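The left gripper closed by itself at ten past four, and Naheed Durrani wrote it down.

She had started a page for it that morning. There were two entries above this one, both from before lunch, and both said the same thing: left side, closed on its own, opened again when released. She had put a question mark after the first. She did not put one after the third.

"Again?" said Obed Alhassan. He was at the other desk with his back to her.

"Again."

"How hard?"

"Hard enough to bend the cap of a pen."

He came over and looked at the pen. Then he looked at the cable where it went into the housing, and pushed on the connector with his thumb. It was seated. It had been seated the other two times as well.

The grippers were Vukska units, the second pair the shop had owned. You held one in each hand and did the job, and the recording went to the arms at Himar, where two machines did the same job 236 times a shift. The job this month was wiping and sorting small parts for a pump maker called Doležal. Nothing in it was heavy. The jaws were set to a low force, and there was supposed to be no way for them to go past it.

"It could be the trigger sensor," Obed said.

"You changed the trigger sensor."

"It could be the new one."

She put the watch side of her wrist against her ribs and flexed her fingers. After an hour the straps left a line. She had asked for wider ones in April and had been told they were coming.

"If it's in the recording," she said, "does it go to the arms?"

"The filter takes it out."

"Did it take out the one this morning?"

Obed went back to his desk to check. It took him some time. She could hear him scrolling. She sat with her hands in her lap and thought about a man at Himar named Nerow, whom she had met once at a training day. He loaded the trays on the second machine. He reached in between cycles because the guard was slow to lift, and everyone there did it, and he had shown her how with some pride.

"It's in there," Obed said. "The filter passed it. It reads as a normal close."

"At that force?"

"It doesn't look at force. It looks at timing."

"Who decided that?"

"I did," he said. "Last year."

She didn't answer. He stayed where he was, with one hand on the mouse.

"Do one more," he said. "Slow. I want to watch the numbers while it happens. If it doesn't go in 17 minutes we'll stop."

"And if it does?"

"Then we'll stop sooner."

She strapped in again and leaned over the sheet.

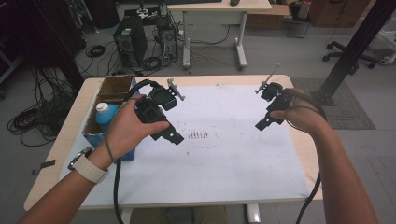 For a long time the thing behaved. She opened the left, closed the left, opened the right, closed the right. Obed read the force out loud in a flat voice, and it was always low. She began to think it would not happen while they were watching, and that they would have to send the batch or not send it without knowing any more than they did now.

Then the left jaws shut. She had not moved a finger. She felt it in the bones of her hand.

"Ninety-five," Obed said. "The limit's twenty."

"Percent?"

"Of maximum. Yes."

She took the straps off, left hand first, and laid both units down. Obed pulled the power at the wall.

"When did this morning's batch go out?" she asked.

"Noon."

"So they loaded it for the evening shift."

He already had the phone. It rang for a while at the other end. She heard a woman pick up and heard machines behind her. Obed gave his name and the number of the batch and said to stop both arms, now, and to keep people's hands out of the trays until they were stopped.

There was a pause.

"No, the second one too," he said. "Is Nerow on the second one?"

Naheed picked up the pen with the bent cap. She wrote the time, and under it she wrote the force, and then she waited for him to say something else.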